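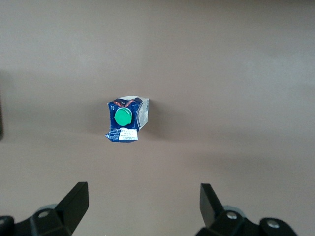
A crushed one-liter beverage carton with its screw cap in place.

Gramby Extends Carton Collection to All Households

GRAMBY, 11 Sep 2021. The Gramby Department of Public Works announced today that empty beverage cartons will be accepted in the household recycling program at every address in the town. The change follows a trial that began in April on 3 collection routes and took in 2,662 households. Residents do not need to register, and there is no added charge on the quarterly service bill.

The program covers cartons used for milk, juice, plant-based drinks, broth, and similar products, in all common sizes. Cartons may be placed in the blue-lidded bin together with cans and plastic bottles. Until now, residents outside the trial routes were asked to put cartons in the general trash or bring them to the drop-off station on Wróbel Road.

"Cartons have been the item we are asked about most often at the service counter," said Teresa Zieliński, Director of Public Works. "The trial gave us the information we needed on bin space and on the condition of the material when it reaches the sorting hall. We are pleased to offer the same service to the whole town."

Preparing Cartons for Collection

Residents are asked to empty each carton completely, rinse it with a small amount of cold water, and let it drain. The carton should then be pressed down by hand. It does not have to be folded neatly or opened at the corners, and a carton that is creased or torn is fully acceptable.

Plastic screw caps should be put back on after the carton has been pressed. Loose caps fall through the screens on the sorting line and cannot be recovered. Straws and plastic sleeves should be removed and placed in the trash.

Cartons should not be packed inside one another or tied up in bags. Paper cups, ice cream tubs, and foil pouches are not part of the program and should continue to go in the general trash.

During the trial, the department found that whole cartons filled bins well before the scheduled collection. An information card sent to participating households at the midpoint of the trial asked residents to flatten cartons first, and requests for an additional bin fell in the weeks that followed. A revised version of the card will be mailed to all addresses before the first collection.

Sorting and Processing

Collected material will be taken to the sorting hall operated by Jornex under its existing agreement with the town. Cartons will be separated from other containers, baled, and sent to Govemix, where the paper fiber is recovered in a water-based pulping process. The remaining plastic and foil layers are handled in a separate stream.

"A clean carton with its cap on is easy for our staff to work with," said Kacper Krajewska, Operations Manager at Jornex. "The greatest difficulty is liquid left inside. It adds weight, it soils the paper in the same load, and it can cause a whole bale to be turned away."

Jornex has added a second picking station at the hall to handle the larger volume. The agreement between the town and Jornex runs for 5 years and includes a yearly review of the list of accepted items.

Schools and Businesses

School cafeterias will join the program under a separate schedule, with collection bins placed beside the tray return. Restaurants, cafes, and offices that use the municipal service may add cartons to their recycling at once. Businesses with a private hauler should contact that company for its own rules.

The drop-off station on Wróbel Road will continue to accept cartons for 6 months, after which the carton container will be removed and the space used for cardboard.

Residents who need a larger bin, a replacement lid, or a printed copy of the collection calendar may request one at the Public Works service counter during regular office hours.

Media Contact
Office of the Director
Gramby Department of Public Works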